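Gallham Handheld Gripper Kit: Equipment and Planning Guide

Kit contents | Sizing | Space | Power and storage | Ordering

The Gallham handheld gripper kit lets one person record two-handed manipulation work without a robot arm on site. The operator holds a gripper in each hand and does the task directly. The recordings are then used to train policies for arms fitted with matching fingers. Most buyers are teams that already own one or two arms and need more demonstrations than those arms can produce by teleoperation.

This page covers what to order, what to set aside in the budget besides the kit, and what sort of room you will need. Current prices are on the quote sheet, which we send on request.

What is in the standard kit

One left and one right gripper, assembled and calibrated
Fitted marker housings for both grippers
One chest and shoulder harness, adjustable
Two pairs of spare fingers
Charging dock and two cables
Hard case with cut foam
Printed setup card

The kit does not include a recording computer, storage drives, or task objects. If you already use the Jirero capture station, the grippers connect to it without an adapter. For other stations, ask us before ordering, as some need the Modise sync box.

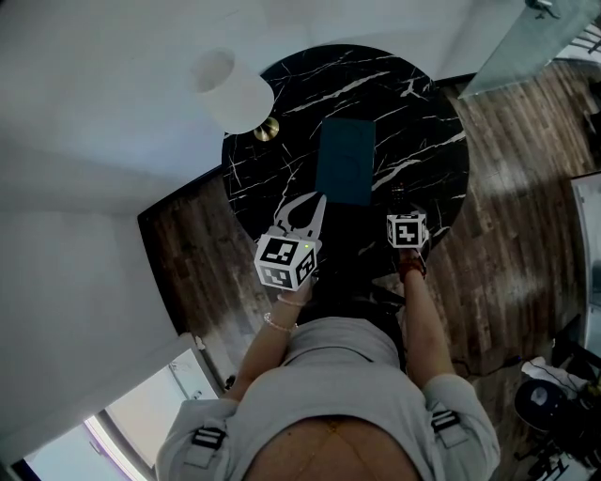 Finger choice is the first decision to make, and it should follow from the arm you plan to deploy on. If the fingers in the operator's hand do not match the fingers on the arm, part of the recorded data will be of little use to you. Order the fingers at the same time as the kit so that calibration can be done here before shipping. The curved claw type, in pale gray plastic, reaches forward from the marker cube and leaves the cube faces clear, so it suits picking up flat cases and books from a tabletop. The narrow type is better for cables and small parts. Both types fit the same mount and can be changed with the supplied hex key. A changed gripper has to be recalibrated before its next session.

How many kits to buy

Plan on one kit per operator working at the same time. Sharing a kit between two operators on alternating shifts is fine, but order a second harness so that it does not have to be readjusted at every handover.

A trained operator doing a short tabletop task can record 35 usable demonstrations in an hour, with resets included. A first task usually needs 200 demonstrations before it is worth training on. One kit and one operator can reach that inside a working week, allowing time for setup, file checks, and the takes that get thrown out. Tasks with cloth, liquids, or drawers run slower. Record a trial hour before you commit to a schedule, then plan from your own number.

If your deadline is tight, a second kit will shorten the work only if you also have a second operator and a second table. Teams often budget for the kit and leave out the person. In most first-year plans we see, operator hours come to more than the equipment.

Room and furniture

You do not need a lab. A small office or meeting room is enough for one operator, provided there is clear floor on the operator's side of the table and nothing the elbows will hit. Allow for both arms reaching forward at once. A round table works as well as a square one.

Look at the following when choosing a room:

Lighting. Even overhead light is best. Marker tracking gets worse when a bright window is directly behind the operator's hands.
Table surface. Any color can be used. On polished stone or glass, run a short test for reflections before recording a full set.
Foot traffic. People moving behind the table will appear in the gripper cameras. Close the door or blinds, or tell your staff when recording is on.
Hanging items. Low lamps over the work area should be raised or moved.
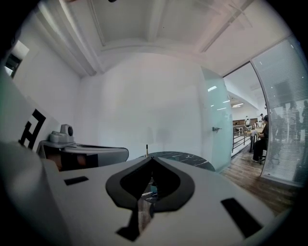 Variety in the recording locations also has to be budgeted. A policy trained in a single room tends to do poorly in the next one. The kit packs into one case and weighs 17 pounds with the dock, so one person can move it between rooms or take it to a customer site. Setup in a new room means placing the station, checking the light, and running the calibration card once with each hand. If you plan to record in several buildings, put travel and setup time in the plan as a separate line.

Storage and computing

Video from both grippers adds up quickly. Buy more drive space than you expect to need, and keep one copy away from the recording room. The Jirero station writes to removable drives, and we suggest having two sets so that one can be copied while the other is in use.

Training hardware is outside the scope of this page. Many teams rent it for the first project and decide on a purchase afterward.

Spare parts and upkeep

Finger pads wear with use and are the item customers reorder most. Marker surfaces should be wiped with a dry cloth. Do not use solvent on them. A scratched marker can be replaced without sending back the gripper, and replacement sets are sold in pairs.

Batteries are covered for the first year and can be changed by the customer. Calibration service is done at our shop. If you cannot be without a kit during service, add the loaner option when you order. It cannot be added later.

Software

Each kit comes with one seat of Jala, our program for checking and trimming recordings. Jala flags takes where marker tracking was lost and exports the rest in the common training formats. Further seats are licensed by the year. A reviewer who does not record still needs a seat.

Ordering and lead time

Kits with standard fingers are built to order. Custom fingers take longer, and we need a drawing or a sample of the part from your arm. Orders received by 20th September will ship from the current build. The next build is planned for February.

To get a quote, send us:

The make and model of the arm you will deploy on
Finger type, or a drawing
Number of operators recording at one time
Whether you have a capture station already
Delivery address and any purchase order rules we should know about

Quotes include shipping, the harness, and one remote training session for up to two operators. Additional sessions and on-site training are quoted separately.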